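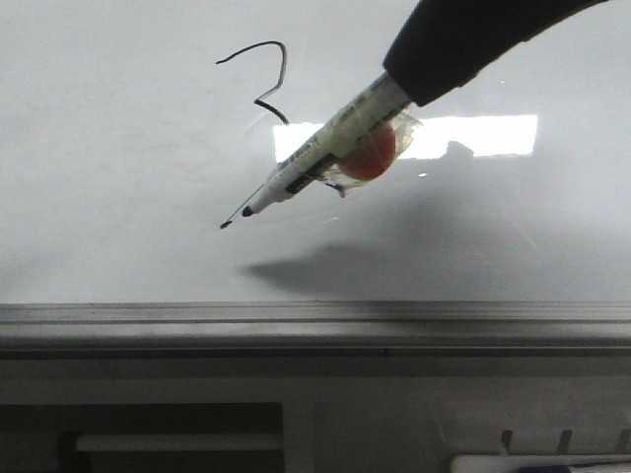
Ticket: Kennel door reader not registering microchip, dog locked out of run
Product: Plavden indoor/outdoor pet door, large
Opened by: Shiela Soriano, Hutatside boarding kennel
Assigned: Heikki Koivisto
Status: Pending customer

Soriano, 8:15 AM
Door on run 7 does not unlock for one dog, a four-year-old Standard Schnauzer. Other dogs assigned to the same door go through normally. Chip was scanned by our vet in July and read fine on a handheld. Enrolled it again this morning, got the green light, still no unlock when he walks up. New batteries made no difference.

Koivisto, 8:50 AM
Please send the firmware version (hold Learn until the light blinks, then count the blinks) and the position of the range switch. Also confirm whether the dog wears a collar with a metal tag.

Soriano, 9:25 AM
Two blinks. Range switch is on Low. Flat leather collar, steel tag. Tried without the collar, same result.

Koivisto, 9:40 AM
Two blinks is the older firmware. It reads 15-digit chips and most 10-digit chips, but on Low the antenna only covers the top of the tunnel. If the chip has moved down from between the shoulder blades, enrollment will work when you hold the dog in place and fail when he walks through on his own.

Steps:
1. Set range to High.
2. Power off, wait 40 seconds, power on.
3. Do not enroll again. The existing entry is kept.
4. Walk the dog through at normal speed, head up, then head down.
5. Report the light color for each pass.

Soriano, 11:10 AM
Head up: no light. Head down: green, unlocked. Repeated with the same result. Keith Bright ran the handheld over him and found the chip on the left side, roughly level with the elbow.

Koivisto, 11:30 AM
Consistent with a migrated chip. This is not harmful in most dogs, but mention it to your vet so the location goes in his record. Leave range on High. Note that High can pick up a dog standing beside the door, so check that run 6 is not triggering it.

Fallback is a Trelel collar fob, enrolled in the same way as a chip. Hang it at the throat, away from the steel tag.

Soriano, 1:45 PM
Run 6 does not trigger it. Fob requested - please ship to the kennel office, attention Brigitta Thaler. He is going in and out with a person at the door for now.

Koivisto, 2:05 PM
Fob ordered. Ticket stays open until it is enrolled and tested with head up.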